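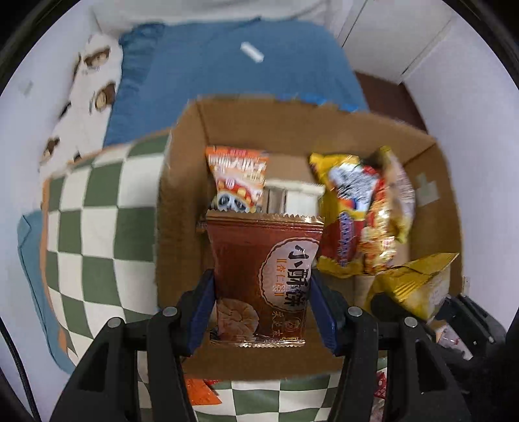 Léonie Vidal wrote:
> Has anyone on the list tried the Pluden hand-held gripper kit? We're after something for picking up wrapped snacks, and the Mollumia people want 2,535 for theirs before you've even added the pads. Is the cheaper one any good on shiny packets?

Hi Léonie,

Yes, me! I've had a pair on trial since May and I'm rather fond of them. I've been doing almond biscuits and other little packets in and out of a cardboard box, one gripper in each hand, and the blue finger pads are lovely on glossy wrappers (press low down on the packet, well below the seal, and it stays nice and upright). Mine came to 1,254 for the two, with 3 spare sets of pads thrown in.

Grumbles? The jaws are wide once the arms spread, so two of them in one box is a squeeze and I keep knocking elbows with myself. My wrists also want a rest after 30 minutes. And the manual is dreadful, so ask Si-eun Ahn for her notes, they're on the Feltside page somewhere.

I haven't tried the Mollumia one so can't compare, sorry! Happy to post you my second pair of pads if you want a feel of them first.

Su-bin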